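16 May 2023

Bench notes, Plikus lot. Carried on from the last entry, where I stopped at the cleaning question.

Opened the second tray. Mostly silver rounds, two small bars, and the loose coins that came in with the Yen consignment and got put in the same tray by mistake. I moved the Yen coins to their own sleeve and wrote the lot number on it. Please don't put them back.

Weights first. Balance zeroed and checked with the brass set before and after. The first bar reads heavy by 2 hundredths of a gram, the second is right on its stamp. The heavy one has a lip along one short side where the pour ran over, so I am happy with it as a hand-poured bar. The stamp on it is Lillov, shallow on the left and deep on the right, same as the one we had in last July. The edges are not filed.

Specific gravity on both bars. Thread, beaker, distilled water at 22 C. First try on the second bar was no good, there was a bubble sitting in the stamp. Brushed it off and ran it again. Both come out where fine silver should. I did not bother with the rounds one by one in water, they went through the ring and thickness gauge and all passed except the one below.

The round that failed: right diameter, right weight, too thick at the rim. Under the loupe there is a faint seam all the way round just inside the reeding. It sticks to nothing, so no iron, but it slides down the magnet slope much faster than the others. I think it is a plated piece or a filled shell. Bagged by itself and marked HOLD. It should not be listed until Closar has had it on their machine.
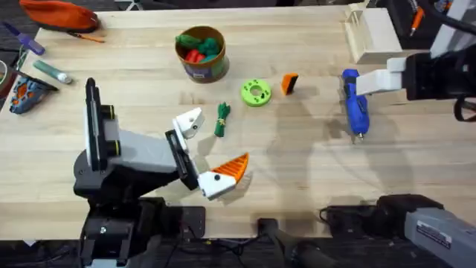

Vol. 8, p. 22

Coins from the Yen sleeve. The only one worth time is the crown-size piece dated 1714. The date is clear, the last digit a little soft. The weight is low for what it claims to be, and there is an old mount mark at twelve o'clock that somebody has filled and smoothed over. That would explain part of the loss but I don't think all of it. The edge lettering fades out for a stretch and comes back stronger. Could be wear, could be a cast. I looked for pits in the field and found a few near the bust, none in the legend. Leaving it as "not decided" for now.

Toning: the rounds have yellowed along one side where they sat against the old foam. I tried plain acetone on the worst of them, no rubbing, and the haze came off but the yellow stayed, so it is toning and it can stay where it is. No dip on anything in this lot. The old listing said "as issued" and we can't say that for pieces that have been dipped.

The box is not original to the set. The insert has cutouts for a smaller round and someone has pared them wider with a knife. The certificate is there but the number on it has been written over in ink — list it as "with paper" and leave out the word certificate.

Still to do:

- send the HOLD round to Closar, with the gauge readings in the bag
- reweigh the 1714 piece on the other balance
- new capsules for the rounds, the ones in the drawer are too tight
- ask Plikus if they want the foam back or thrown out
- fix the Yen line in the intake sheet

Balance covered, water emptied, both bars in the upper safe drawer.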